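Learning to write letters again

10/24/20

When I was a child in Belgium, my grandmother wrote one letter every week to her sister. She sat at the kitchen table after lunch, and we were not allowed to speak to her until the envelope was closed. I did not understand then what there was to tell. The sister lived 112 kilometers away and they also had the telephone. But the letters were never about news. They were about the price of leeks, a dream, a neighbor who painted his door in a color that my grandmother could not forgive.

I started to write letters myself in April, when I could not visit my mother anymore. At first I only called her. But on the telephone she always asks if I have eaten, I say yes, I ask if she has eaten, and after this we both become silent and listen to each other's kitchens. So I took some paper from the printer and wrote two pages to her by hand. It took me the whole evening and my hand hurt very much. I am forty-four years old and I had not written more than a shopping list by hand for, I think, fifteen years.

The first letter was not beautiful. My lines went down to the right like a tired roof, and I had made so many corrections that I was ashamed to send it. I sent it anyway. My mother called me when it arrived and said that my handwriting looks now exactly like my father's. I did not know this. I went to look for the old address book he kept, and she was right, especially the letter g.

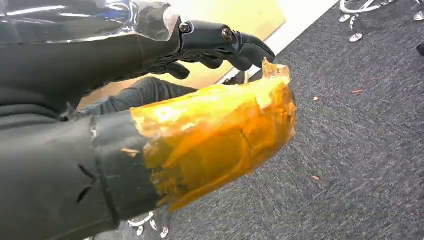
Paper was the first thing I had to learn about. Printer paper is good for printers, but a fountain pen makes small hairs on it, and when you fold it twice it becomes stiff and does not want to go into the envelope. I bought a block of writing paper from Timmermans, the small stationery shop behind the station in Prendlow, and the difference was bigger than I expected. Then I made the mistake of sending my mother a parcel with a jar of plum jam together with the letter, and I closed it the way I close everything, with much too much tape. I could have been wrapping that bulky orange thing with the black fingers over it, which also has its tape around it, and she needed the bread knife to get in. The jar was fine. The letter had a cut through the second page, and she read it to me over the phone with the missing words replaced by her own words, which were mostly better.

Since then I send the letters alone, and the jam waits until I can bring it.

The pen was the second thing. I have a cheap one, a blue Prekton with a steel nib, and it is good enough for me. A colleague at my work, Nele Geerts, has a pen that belonged to her aunt and she let me try it in the lunch break. It wrote so softly that I became nervous. I wrote my own name three times and gave it back to her. With my Prekton I feel the paper a little, it scratches, and this makes me write slower. I need that, as my thoughts go faster than my hand and I start to leave out the ends of words.

Now I write in two languages. To my mother in Dutch, and to my friend from university, who lives in Ohio, in English. I noticed that I am a different person in the two letters. In Dutch I complain a lot. In English I am polite and I describe the weather, maybe for the reason that I know so many words for it. My friend wrote back to me that my letters sound like a book from her grandfather's shelf. I choose to take it as a compliment.
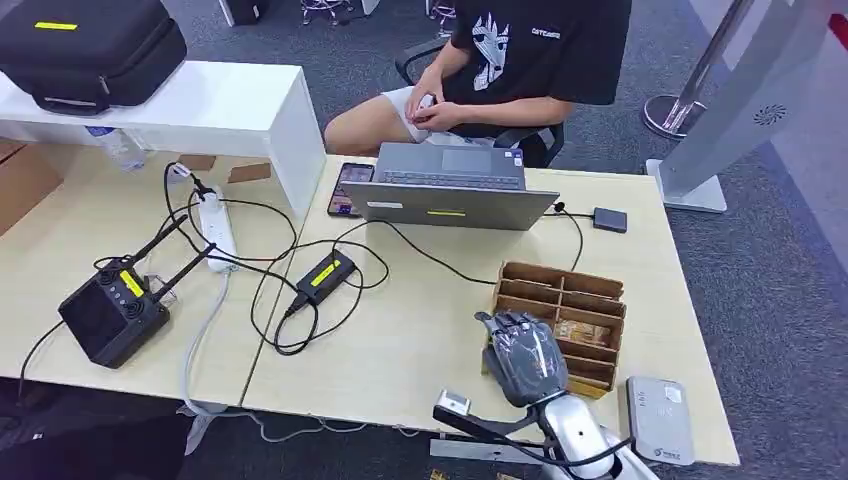

She also asked me how I find things to write about when every day is the same, and I have thought about it for a week. I believe the answer is that I keep a small list. During the day, if something is a little strange or makes me laugh, I write down two or three words on the back of a receipt and put it in my coat. On Sunday evenings my mother used to empty her pockets of receipts and throw them away, so perhaps this is also a family thing, only in the other direction. My last receipt says: "pigeon, bus, wrong stop." From these words I made almost one full page. It was about a pigeon that walked into bus 7, stayed for one stop, and walked out again like a person who knows where he goes.

Not everything works. One letter to Ohio needed so long that I had already forgotten what I asked in it, and when the answer came -- "Yes, but only the green ones" -- I had no idea what the green ones were. I still don't. I have decided now to write a short note of every question in my notebook before I close the envelope. Another letter came back to me with a stamp on it that the address does not exist, but I had written the same address five times before without any problem. I put it in a new envelope and sent it again, and it arrived.

My mother keeps all of them in a biscuit tin. She told me that she reads them twice, one time quickly to see if something bad has happened, and one time slowly with coffee. She herself writes back only cards, with three or four sentences, in big letters, and she always ends in the middle of the subject because the card is full. The last one said: "The leeks are finally cheaper but the woman at the market says that next week" and then her name.

I will ask her tomorrow what the woman said. Or maybe I will ask it in the letter.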